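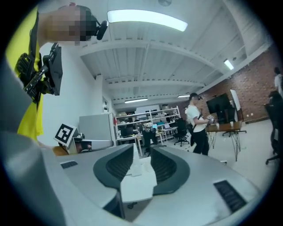

Sirniretti: hand-held gripper recordings from a shared workshop

README, last edited May 20, 2023
Maintained by Aisling Hegarty and Ebbe Torvik

Summary

Sirniretti is a set of 446 short recordings made with hand-held grippers in a shared workshop. Each recording covers one attempt at one household task, from picking the gripper up to setting it down. The set was built to train a small arm that Cathal Hennessy is putting together at home, and it is sized for that job. It has not been tested on any other arm.

Hardware

The gripper body is light grey plastic with two dark textured finger pads. The pads are wedge-shaped and narrow towards the tip. A square black-and-white marker sits on a bracket at the side and must stay in view of at least one other camera for the pose track to hold. Drawings for the bracket are in parts/bracket — print it solid, as the hollow version flexes.

Room

One room was used throughout. It has a red brick wall at the far end, white shelving, and fluorescent lights on a white ceiling. The blinds were not touched between takes, so daylight varies with the hour. Other members of the workshop carried on with their own work and appear in many recordings.

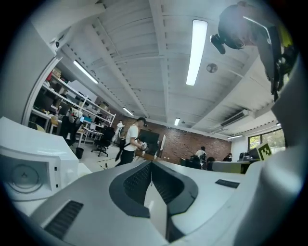 The view is very wide. Straight beams come out curved, and the rim of the image is dark. Calibration files for each gripper are in calib/ and should be applied before any measurement is made. The centre of the view is good after correction; the outer ring is not, and the loader masks it by default. Set mask_rim to 0 to keep it.

Tasks

There are 17 tasks. The door tasks (cupboard, drawer, microwave) take up most of the disk space, being the slowest to perform. 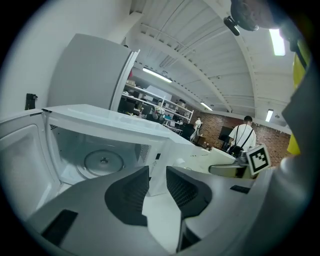

Microwave takes are split into open, place, remove and close. The cavity is white and has little texture, and depth estimates inside it are poor. Diarmuid Ó Súilleabháin wrote the patch in tools/fill_depth, which helps on the side walls and does nothing for the glass plate.

Files

Each take has its own folder with video, pose track and a one-line note by the operator. Video is stored at 30 frames per second. Pose is logged at 200 Hz and is not resampled. Timestamps are in milliseconds from the start of the take.

Known faults

— Marker lost for short spells when the operator turns towards the wall. Gaps are left as gaps.
— Some drawer takes have the left and right pads swapped in the notes. The video is correct.
— Gripper width reads slightly high when fully closed.

Use

Faces must stay pixelated in anything passed on. Corrections go to Ebbe Torvik; the next release is planned for June.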